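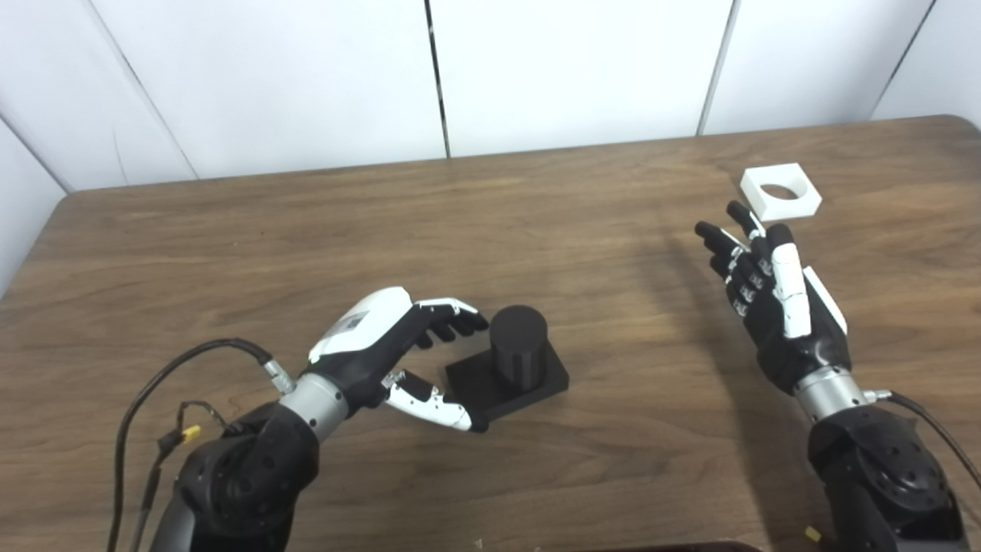 Page last changed: Friday, 21:40

I wanted to write this evening about the table, and about the black peg and the white block, before I forget the details.

The peg stands upright on a flat square base, also black. The block is white and square and has a round hole through the middle. When the block lies at the far side of the table and the base is near, the distance looks very small to me, but I have learned this week that a small distance on a table can be a long way. I like these two pieces. They are plain, and they look like a toy which I had as a child, with rings that went on a stick. Mine was painted red and it lost the paint where I chewed it.

The table I like too. It is brown with a strong grain and the corners are rounded, for which my hip is grateful. At the old room in Skorkon we had a grey one with sharp corners and I had always a bruise in the same place. The white panels behind are less to my taste. After four hours they make me think of a dentist. I asked if we could hang a calendar there and the answer was no, it must stay plain. So I keep my calendar inside the cupboard door, where it shows still October and a bridge in Duvier.

Lunch was soup from the flask. I ate it outside on the step, in my coat. The bus from Klinhom was late again in the morning, and I read more than 700 words of my grammar book while I waited, mostly about the articles. I still put "the" in too many places. I will correct this page perhaps on Sunday, perhaps not.
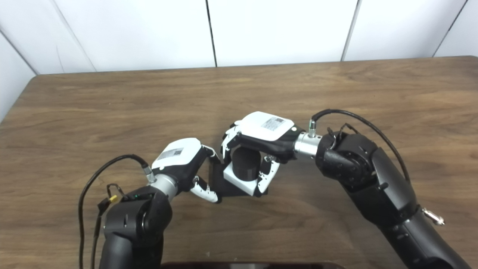
Filed under: Work days

In the afternoon I thought a lot about how parts sit together. The white block can be turned at an angle to the black base, and then my eye wants very much to make it straight. At home I am the same with the plates and with the books. My mother was worse, she straightened the pictures in other people's houses.

I left at eight and walked the first two stops, to have some air. The bakery in Drekov street was closed, so there was no bread for supper and I made pancakes. I have washed the pan. Tomorrow I must buy flour, and soap for the hands, and look for my other glove, which I think is under the bench by the door.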